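# Mallberg Cloth Fair: your questions

Last updated April 10, 2022

The fair is back in August, and we're so pleased we can hardly sit still! These are the things people write to us about most, with a few we added ourselves. Questions from new visitors come first, sellers further down.

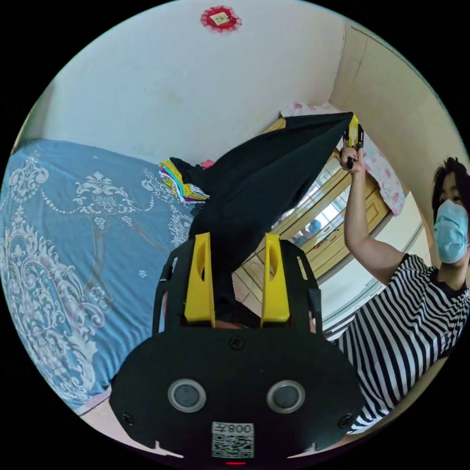 If you came last year, please still read the parts on parking and cutting tables, as both have changed.

## Visiting

### What is the fair, exactly?

A big indoor market for cloth. You'll find dressmaking fabric, curtain ends, old sheets, wool blankets, lace, ribbon, sacking, sailcloth and whatever else people have been keeping in their cupboards. Some sellers are shops, some are mills clearing the last of a roll, and plenty are people who simply bought too much (we understand completely). There are a few stalls for thread, buttons and tools, but cloth is the heart of it.

### Where is it held?

In the Fistora, the old covered market on the river side of Mallberg. If you're walking from the station, go down the hill to the Plitska bridge and turn left before you cross. The main doors are under the clock. The clock is slow, by the way, so don't plan your train home by it.

### Do I need a ticket?

Yes, but only to get through the door, and children come in free. You can buy one on the day. Keep hold of it if you're popping out for lunch, as the people on the door will ask to see it when you come back.

### How many stalls will there be?

277 at the last fair, and this year we have space for 300. The extra ones are going up on the gallery, which has been closed for years and has the loveliest light in the whole building. Do go up, even if you've spent everything by then.

### Can I park nearby?

The yard behind the Fistora is now for sellers only. Visitors should use the field off the Plitska road, where there's a path back along the river. It gets muddy after rain and we'd leave the good shoes at home. Blue badge holders can still use the front spaces.

### Is there a lift to the gallery?

There is, at the back near the wool stalls. It's small, so allow a bit of time when the hall is busy. Most wheelchairs and single pushchairs fit. Double pushchairs don't, sadly.

### May I bring my dog?

Small dogs on a short lead, yes. Please remember that a great deal of the stock is stored under the tables at exactly dog height.

## Buying

### Is the cloth sold by the metre?

Mostly. Remnants and old household linen are usually sold by the piece, and there's one corner where everything goes by weight — bring a strong bag, it's wonderful. If a stall hasn't marked how it sells, ask before you start unrolling.

### How do I tell what something is made of?

Ask the seller first. For older pieces even they may not know, and a good one will say so. Creasing can give you a clue: scrunch a corner in your fist, let go, and plain linen or cotton will generally hold the marks far more than polyester. Blends muddle things, and some cottons are finished so they crease less, so treat it as a hint. Please don't do burn tests in the hall. We do mean this one.

### How can I judge a dark colour indoors?

With difficulty! Black and navy look nearly the same under the hall lamps, and two blacks that match inside may look quite different in the street, one brownish and one blue. Take your piece to the big side doors and look at it there. Sellers are used to it, but let them know before you wander off with their cloth. If you're matching something at home, bring a scrap with you. Memory is hopeless for black.

### Will it shrink?

Assume it might. Wash cotton and linen before you cut, in the same way you mean to wash the finished thing. For most everyday cottons that's 30 degrees or a bit warmer. Buy a little more than the pattern says and you'll have room to spare. Wool is a different matter, so ask.

### Can I have my fabric cut or hemmed there?

Cutting, yes. The cutting tables have moved from the entrance to the far end of the hall, beside the tea counter but not so near as to worry anyone. Straight cuts are free if you bought the cloth at the fair. We don't offer hemming.

### Is there a dyeing stall?

There is, and it's a joy. Šimko will be back with the vats out in the yard, weather allowing. You can bring something of your own as long as it's clean, dry and made of a natural fibre. Polyester won't take these dyes. Pieces are handed in before noon and collected damp, so a plastic bag is handy.

### Can I return things?

That's between you and the seller. Cut lengths are normally yours for good. Have a proper look for holes and faded folds while you're still at the table, and open the piece right out if there's room.

## Selling

### How do I get a stall?

Fill in the form on the sellers' page. New sellers share the gallery and the north side, and we try to put a mix of goods in every row. You don't need to be a business.

### What comes with it?

A table, a chair and a spot to hang a sign. Rails and lamps are yours to bring. Sockets are scarce, so tick the box if you need one.

### When can I set up?

From 8 in the morning. The yard gate stays shut until then, and the lane outside is too narrow for waiting vans.

### Can I leave unsold cloth behind?

Yes, if it's clean. Put it in the crates by the lift and it goes to the school sewing rooms in Mallberg. They've asked especially for plain cotton, and they can always use zips.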